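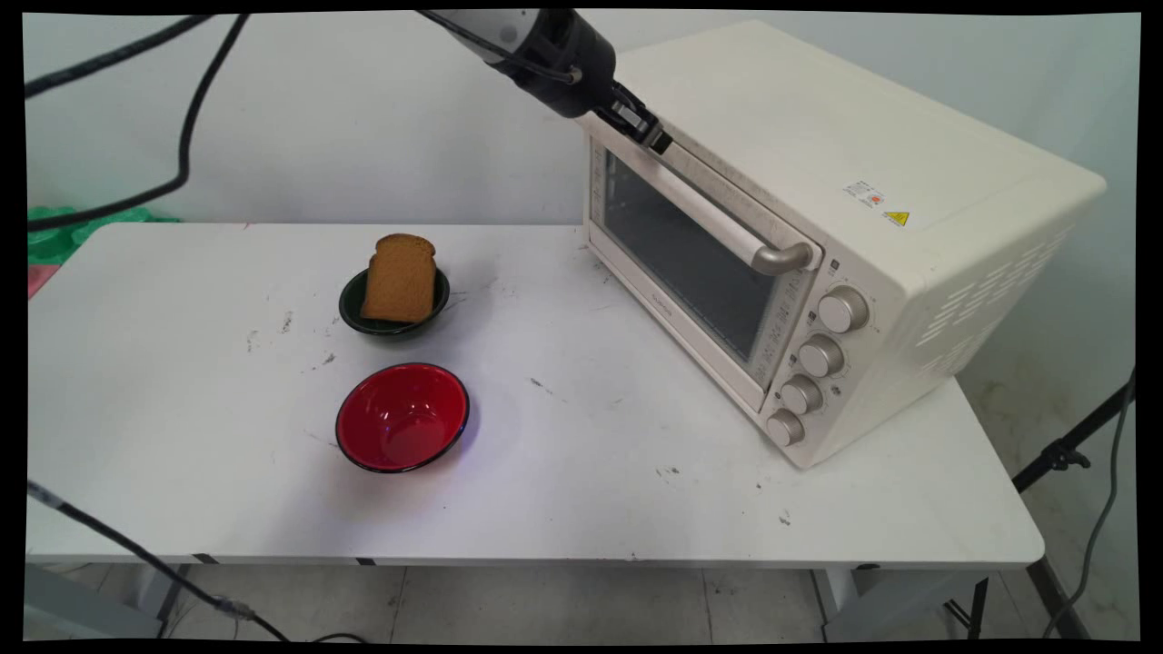
Teaching an arm to make toast, by remote control

Project report, Rimantas Kļaviņa and Aiman Siregar
Submitted 2026-05-31

1. What we set out to do

The task we gave ourselves was to open a toaster oven, put a slice of bread in it and close the door again. A person can do this half asleep, and most of the people we know do. We wanted to find out how many times a robot arm has to be shown the job before it can manage it alone, and whether it matters who does the showing.

Our original proposal had the arm preparing an entire breakfast. Our supervisor wrote "perhaps one item" in the margin, and we are grateful.

2. The task

The bread starts in the green bowl at the back of the table, with the red bowl in front of it and the oven on the right. We split the job into stages so that we could say where things went wrong:

Reach for the door handle and pull the door down.
Go back for the bread and lift it out of the bowl.
Lay it on the rack.
Close the door.

The oven stayed switched off throughout. The same slices were used until they could no longer be called slices.

The red bowl is there for the second half of the task, in which the bread comes out of the oven and is put down somewhere other than where it started. We recorded that half too, but this report only covers the first.

The handle took most of our attention. It is long and runs across the top of the door, and we began by letting each operator grab it wherever they liked. Rimantas went for the left end every time, near the corner of the door. Aiman preferred the middle. Both work perfectly well when a human is steering. A model trained on the two habits mixed together tended to head for a point between them, hesitate, and close its fingers on air. After that we agreed on the left end, and Aiman has been gracious about it in public.

3. Showing the arm what to do

We had two ways of giving a demonstration. In the first, which we call hand guiding, the arm goes slack and you push it through the motion yourself. In the second you stand back and drive it with a hand controller, using a small program we wrote and named Skiteler. (It was going to be called something sensible, but the folder already had that name when we came to hand in the code.)

Hand guiding was easier to learn and gave smoother movements near the door. It also put an elbow, a sleeve or most of Rimantas's head between the camera and the bread. As the model learns from the camera pictures, it was being taught that toast involves a large grey jumper. We gave it up after the practice sessions in February.

Remote control was slower and more tiring. The hard part is that you can't feel anything. Pull the handle by hand and you know at once when the door has begun to move; through the controller you are judging by eye, and early on we pulled too hard and dragged the whole oven across the table. We slowed the arm near the handle and marked the oven's position with a pencil line, so that it could be put back at the same angle.

Bread has its own problems. Squeeze it too little and it slides out, too much and it folds. Standing the slice upright in the bowl gave the gripper two flat sides to close on, and a slice that lay flat defeated both of us.

4. Recording

We kept 300 demonstrations of the first half, shared between the 2 operators. Each was saved with the camera view, the arm's joint positions and a note of who was driving. Anything where the bread was dropped and picked up again was set aside in a separate folder, on the theory that recovering from mistakes might be worth teaching later. That folder is healthy.

Before each recording we turned the slice a little or moved the bowl a short way, to stop the model from simply learning one path by heart. We were less careful about this in the evenings, and it shows in the data.

5. Results

We gave the trained model 10 attempts with the bowl in places it had met during training. It opened the door in eight of them and finished the full first half in five. Of the failures with the door open, 2 were dropped slices and the other was a slice laid neatly across the edge of the rack, half in and half out, with the door then shut on it as firmly as the arm could manage.

The model also picked up a small pause before the handle. Neither of us meant to teach it that. Looking back through the recordings, we both stop there to check we are lined up, and the arm now stops too, though it has nothing to check.

6. What we would change

We would fix the rules for gripping before recording anything, and write them on paper. We would use a firmer loaf. The next group should also try training on each operator separately, which we ran out of time to do and which Aiman believes would settle the matter of the handle.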